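Mivdale Automation Trials
Progress report to the funder: Cestero sorting kit under review
Date: 2023-01-07

Purpose

The grant covers an independent review of the Cestero tabletop kit before Vistimham decides whether to offer it to its training centers. This report covers setup, the first pick-and-place series and spending to date.

Setup

The arm was mounted and calibrated in July. The supplied mounting plate did not match our table grid, and Dow machined a replacement at no charge. Calibration drift stayed within the supplier's stated limit over 30 days.

Pick-and-place series

The planned series is 80 sessions, of which 61 are complete. Logged grasp attempts stand at 2916. Blocks are placed by hand before each session, and the starting layout is recorded. Sessions are run with the same gripper fingers throughout. Finger wear is checked at the end of each week and has not required a change.

Color sorting

Colors in use are blue, green, yellow and red, two blocks of each. Shapes differ within each color, so the grasp has to be planned per block. Cylinders are logged separately by whether they start upright or on their side. The yellow heart and hexagon were set close together at the back right corner of the board to test finger clearance.
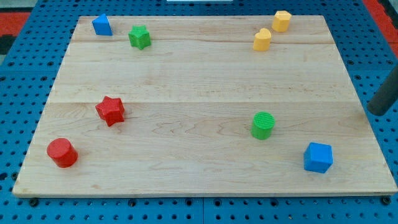

Spending

Costs are within the approved budget. The unspent machining allowance is carried over to spare fingers.

Next period

Complete the remaining sessions, repeat calibration and submit the draft recommendation to Vistimham.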